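Tips for a Day Out in Pliscombe

Eat before the museum, as the café shuts when it feels like it. Wear shoes you dislike: the hill path is mostly mud.

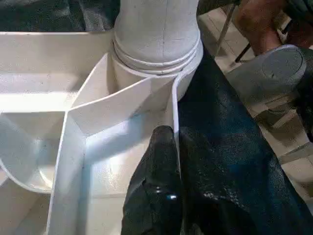
Do you need to book the boat trip? Only in October, when there are just 2 sailings a day and both fill with walkers who've given up.

Bring coins for the car park. The machine takes cards in theory.

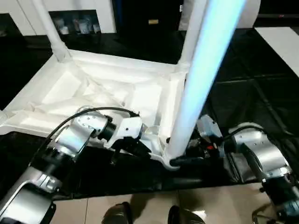
Najwa Tarawneh writes that the bakery queue is shorter at the side door, and would we please keep it quiet. Sorry, Najwa.

Pack a flask and a bin bag to sit on.

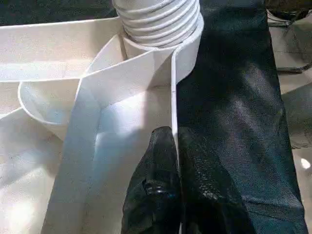 WET WEATHER

The antiques barn eats about 58 minutes, more if you get talked into a lamp. Measure your boot first.

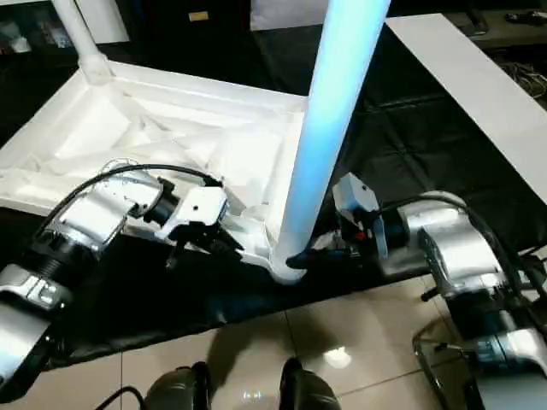 Then take the bus back, and sit on the left for the sea.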